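Ticket 2888 – Cell 5, gripper letting the CPU slip before it gets to the pocket
Status: open, watching
Line: Kenisari (board teardown)
Date: 14 June 2026

Okay, starting this one from scratch since the old ticket got merged into the camera one and half my notes went with it. Cell 5 is the one that moves desktop processors and memory sticks in and out of the gray printed fixture. The complaint from second shift was "drops chips." I went through the event log and it doesn't really drop them. It picks fine, lifts fine, and then the grip check fails on the way to the pocket and the arm stops and sits there waiting for somebody. So the chip is still in the fingers, just not where the program thinks it is. Annoying, but a lot better than chips on the floor!

First thing I did was the lazy stuff. Restarted the gripper controller, reseated the plug at the wrist, ran the homing routine. Homing came back clean. Ran the job, got a grip fault on pick 174. Ran it again after lunch and it did the same thing way earlier, so don't read anything into that number, I only wrote it down for the vendor.

Next I slowed everything to jog speed and stopped the arm with a part in the fingers so I could look at how it was being held.

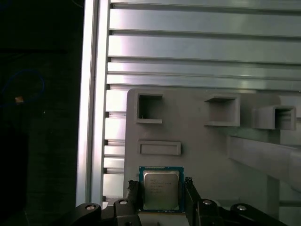
My first guess was grip force, because somebody had bumped it up in the Leka settings page at some point and left no comment (please leave a comment, even one word is fine). I put it back to the default and the faults got worse. Put it up to where it had been, same as before. Went one step higher and I didn't like how it sounded closing, so I backed off again. Force is back where I found it and I'm calling that one not guilty.

Second guess was the linkage. Pulled air and power, locked out, and wiggled each finger by hand. There's a little play on the left side at the pins. I compared it with the spare gripper on the shelf and the spare has the same play brand new, so I guess that's how they come. Cleaned the pins with a dry brush, no oil. If you oil them they pick up dust from the printed fixtures and turn into gray paste. We did that once in October and I spent a whole evening with cotton swabs.

Third guess was the finger tips, and I think this is the real one. The tips on this gripper are the Asside grippy kind that get stuck on with adhesive, and the left one felt fuzzy at the end when I ran a thumbnail over it. It also twisted a tiny bit when I pushed on it sideways. If the pad can creep, the chip can creep with it, and then the width reading changes and the check trips. That would explain why the force setting made it worse in one direction and did nothing in the other.

So, new tips. We had 2 left in the drawer, which is one set. Steps I did, in case whoever has this cell next wants to do the same:

Jog to the service position and lock out.
Peel the old pads from the bottom up. Use the plastic scraper, the steel one gouges the finger.
Wipe with alcohol and let it dry all the way.
Press the new pads on and hold for a slow count of thirty.
Leave it alone overnight. Yes, really. I skipped this last year and had to redo both.
Home the gripper and redo the width teach with the gauge block.

While it was apart I checked the bolts on the finger brackets too. One of them moved a hair under the wrench and the rest were tight. Put a paint mark on the one that moved, so if the mark is broken next time you look, please say so in here.

Then I had to redo the approach to the CPU pocket, because new pads sit slightly prouder than worn ones and the old taught point was no longer any good.

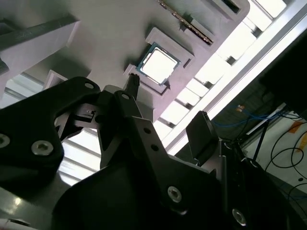 Teaching that point is fiddly and I've done it wrong before, so some notes. You can't square the gripper to the edge of the fixture and expect it to work. Go by the chip itself: the pocket has a small notch in its raised rim and a stepped corner, and I use those two to tell which way around I am before I bring a fingertip in near a corner of the processor. Come in slowly for the last bit. If the tip is going to touch something first, let it be the gray plastic. And keep an eye on the memory slot up past the pocket if there's a module in it, I've gotten way too close to the contacts while staring at the CPU.

I saved the new point under the same name with a 5 on the end and left the old one in the program, commented out. If something goes weird, swap them back and tell me.

Also tidied up the offset table. There were two entries for the CPU pocket and the program was reading the first one, which was older than the fixture. No idea how long that's been going on. It may have been part of the problem the whole time – I changed it the same day as the pads, so I can't tell you how much of the fix is which. Bad troubleshooting, I know, but I wanted the cell back up before second shift came in.

Results so far: ran it at half speed with the scrap chips and got no grip faults. Full speed, one fault, and that one was a chip I'd loaded crooked myself, so I'm not counting it. The width reading looks a lot steadier on the trend page than it did before.

Still to do:
Order more tips from Govivholm, the drawer is empty now.
Get the width check limits looked at, I think they're tighter than they need to be.
Check the paint mark at the next weekly.
Find my good hex key, which I left somewhere in this cell.

Leaving this open until it's gotten through a full week. If it faults on you, please don't just hit reset – write down what part it was holding and whether it was picking or placing, and stick it in a reply here.

Kenisari cell support | Reply to this ticket to add a note | © 2026 Govivholm | Back to top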